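Die Eta

Erzählung
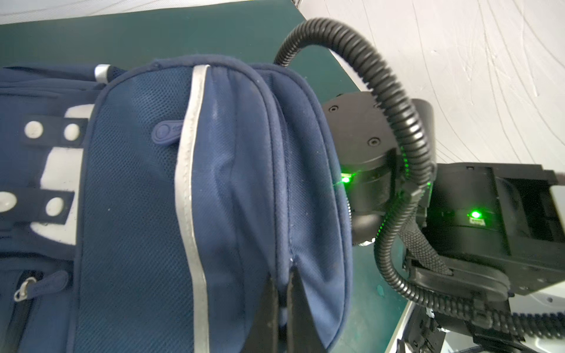
Wem gehört ein Boot, wenn der Besitzer tot ist und kein Testament hinterlassen hat?

Den Erben zu gleichen Teilen, sagte der Notar, und in unserem Fall waren das meine Schwester und ich.

Er schob uns ein Blatt über den Tisch. Oben stand der Name meines Vaters, darunter das Haus, das Konto, der Wagen und ganz unten: Segelboot Eta, Baujahr unbekannt, Wert 1.899 Euro. Ich fragte, wie man auf 1.899 komme. Das habe die Werft Nowakowski so geschätzt, sagte er, die hätten das Boot im Winterlager.

Meine Schwester wollte nicht hinfahren. Sie war als Kind zweimal auf der Eta gewesen und beide Male seekrank. Also fuhr ich allein, im Juli, mit dem Zug und dann mit dem Bus.

Die Werft lag hinter einem Baumarkt am Ende einer Straße ohne Gehweg. Im Büro saß ein Mann und aß ein Brot. Er hieß Bevan Waaka und war vor vielen Jahren aus Neuseeland gekommen, um eine Yacht zu überführen. Die Yacht war verkauft worden und er war geblieben. Er sprach Deutsch wie die Leute an der Küste, nur das R war anders.

"Sie sind der Sohn", sagte er.

"Ja."

"Er hat bis April bezahlt. Danach sind es drei Monate, die offen sind."

Ich sagte, dass ich das überweisen würde. Er schrieb es auf einen Zettel und legte das Brot weg. Dann gingen wir in die Halle.

Die Eta stand ganz hinten auf einem Bock unter einer grauen Plane. Ich hatte sie größer in Erinnerung. Waaka löste die Leinen auf der einen Seite und ich auf der anderen, und als die Plane unten lag, roch es nach altem Holz und Diesel. Am Rumpf war eine Stelle abgeschliffen, so groß wie eine Tischplatte. Der Rest war noch blau.

"Da hat er aufgehört", sagte Waaka. "Im Oktober. Er wollte im Frühjahr weitermachen."

"War er oft hier?"

"Fast jede Woche. Er hat nicht viel geredet. Manchmal hat er Kaffee mitgebracht."

Mir hatte mein Vater am Telefon erzählt, er gehe viel spazieren. Ich hatte nicht gefragt, wo.

Ich stieg die Leiter hinauf. In der Kajüte lag alles an seinem Platz: die Seekarten, zwei Becher, eine Taschenlampe, ein Wörterbuch Dänisch-Deutsch. In der Schublade unter dem Kartentisch fand ich das Logbuch. Die erste Eintragung war älter als ich. Mein Vater hatte jede Fahrt notiert, immer gleich: Wind, Strecke, Ankunft. Am Anfang stand hinter den Zahlen manchmal noch ein Satz. Später nicht mehr.

Ich setzte mich auf die Backbordkoje und las. Unten hörte ich Waaka mit jemandem telefonieren, es ging um eine Lieferung Lack. Er sagte ein paarmal Mastenex, und dann, dass er Mastenex nicht wolle, er wolle das andere, wie immer.

Nach einer Weile kam ich zu dem Sommer, in dem ich elf gewesen war. Ich erinnerte mich an diese Fahrt vor allem deshalb, weil wir gestritten hatten. Ich wollte nach Hause, es regnete, und mein Vater hatte den ganzen Nachmittag kein Wort gesagt. Im Logbuch stand: "West 5, in Böen 6. 31 Meilen. An 20.40 Uhr." Und dahinter, mit einem anderen Stift: "Der Junge hat die letzte Stunde gesteuert. Sehr gut gemacht."

Ich wusste nicht mehr, dass ich gesteuert hatte. Ich versuchte mich daran zu erinnern, aber es kam nur der Regen.

Waaka stand wieder an der Leiter. "Ich hätte jemanden, der sie nimmt", sagte er. "Ein Lehrer aus dem Ort. Der würde 500 anzahlen und den Rest im Herbst."

"Was macht er damit?"

"Fertig schleifen. Segeln." Er zuckte mit den Schultern. "Sie können es sich überlegen. Der läuft nicht weg."

Ich rief meine Schwester an. Sie sagte, natürlich verkaufen, was sonst, und ob es noch etwas anderes gebe. Ich sagte, es gebe ein Logbuch. Sie schwieg kurz und fragte dann, ob sie auch darin vorkomme. Ich blätterte, bis ich die Stelle hatte.

"Zweimal", sagte ich. "Beim zweiten Mal steht: Tochter krank, umgekehrt. Kein guter Tag für sie, nächstes Mal bei weniger Wind."

"Es gab kein nächstes Mal", sagte sie.

"Nein."

"Bring das Buch mit", sagte sie. "Über das Boot reden wir dann."

Ich fragte Waaka, was der Platz bis zum Herbst koste. Er rechnete auf der Rückseite seines Zettels und kam auf 283 Euro, mit Strom. Ich gab ihm die Hand darauf. Dann fragte ich, ob er Schleifpapier habe.

Er hatte welches - 120er, sagte er, für den Anfang sei das richtig. Mein Bus ging um zehn nach sechs. Bis dahin schaffte ich ein Stück von der Breite meiner beiden Hände.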